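Report on a Visit to the Flutness Small Appliance Rooms

Prepared for the Uvero Household Study Group
August 2026

The Group was received at Flutness on the ground floor, where visitors sign in and leave their coats and bags. Members had asked to see how ordinary kitchen appliances are assessed for everyday use, with particular attention to the toaster, which has been the subject of more correspondence to our office this year than any other item. Flutness agreed to open its breakfast room and its storage area for the morning, and Styliani Karagiannis accompanied the party throughout.

The visit began in the storage area. Appliances are held there in their original cartons until they are called for, and each carton is given a label with the date it came in and the name of the person who signed for it. Flutness gave the current stock as 588 appliances, of which toasters form the largest single class. Kettles, sandwich presses and small ovens make up most of the remainder. Members asked whether returned appliances were kept with new ones. They are kept separately, and a returned appliance is cleaned before it is assessed again.

From storage the party moved to the work area, where an appliance is unpacked, wiped down and set on a white table for its first inspection. The housing is checked for cracks and rough seams, the power cord is examined along its full length, and the lever is pressed and released several times with the plug out of the wall. The crumb tray, if there is one, is removed and put back. Any fault found at this stage is entered on a card that stays with the appliance. 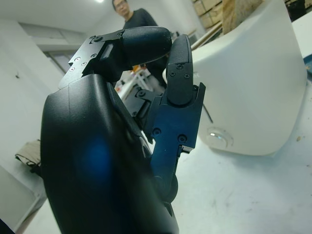

The first inspection is not hurried. Flutness allows 40 minutes for each appliance, and members observed that a good part of this time goes to reading the printed instructions. These are judged on whether a person who has never owned the appliance could follow them. A sheet that omits the first heating, in which a new toaster is run empty to clear the smell of manufacture, is marked down. So is a sheet that describes the browning control by number alone and does not say which end of the scale is darker.

The Group spent the longest part of the morning on the making of toast. The bread used is a plain sliced loaf supplied by the Prieto bakery, delivered on the day and kept closed in its bag until needed. Slices from either end of the loaf are set aside. Bread that has been open overnight browns sooner than fresh bread, and Flutness therefore records the age of the loaf next to every result.

Toast is assessed on four points: the evenness of color on each face, the condition of the crust, the height at which the slice comes to rest when the lever is released, and the ease with which it can be taken out and moved to a plate or tray. The last two points drew the most discussion. A slice that sits low in the slot leads people to reach in with a knife or fork, a practice every member of the Group has at some time had to advise against. A slice that stands well clear of the opening can be lifted by its upper crust.

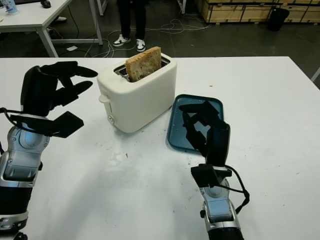 Two-slot toaster with one slice raised, and tray alongside.

The placing of the tray was also considered. Flutness prefers a shallow tray with a raised rim, set beside the toaster and close to it, so that toast travels only a short distance and crumbs have less chance of reaching the floor. A tray placed behind the toaster was thought unsuitable, as it requires the user to reach across a hot appliance. Members noted that very few household guides mention the point at all, and it was agreed that our own leaflet should do so at its next printing.

There followed a short talk on controls. The lever and the browning knob on many toasters share one narrow side panel, an arrangement that saves space on the counter and keeps the long sides of the housing plain. It does mean that a toaster pushed against a wall on that side becomes awkward to use. Flutness recommends that the control side be left open, with a clear hand's width beside it, and that the toaster be turned before use if the kitchen does not allow this.

Members handled several knobs of different sizes. A larger knob with a clear pointer was preferred by nearly all present. Opinion was divided on whether the knob should click at each setting or turn smoothly.

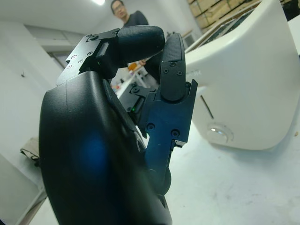 Jukeck remarked that a click was of real help to anyone with poor eyesight, and asked that the Group put this in writing to manufacturers. The suggestion was supported and will be taken up in September.

The party then turned to cleaning. Crumbs are the chief nuisance of any toaster, and the following practice was set out for members to pass on to households:

1. Unplug the toaster and let it cool completely.

2. Slide out the crumb tray and empty it. If there is no tray, turn the toaster over above a sink and shake it gently.

3. Wipe the housing with a soft cloth that has been wrung out well. Do not use scouring powder on a glossy surface.

4. Sweep the table or counter toward one edge and collect the crumbs before wiping it.
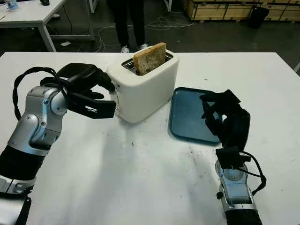
5. Wash the serving tray in warm water, paying attention to the inside of the rim, and dry it before it is used again.

6. Return the crumb tray and check that it is pushed fully in before the toaster is plugged in.

Flutness advises that this be done weekly in a household that makes toast every day.

The Group thanks Flutness for its hospitality and Styliani Karagiannis for her patient answers. Members wishing to attend the next visit should send their names to the Uvero office. Places are limited to 14, and those who were unable to join the present visit will be given first choice.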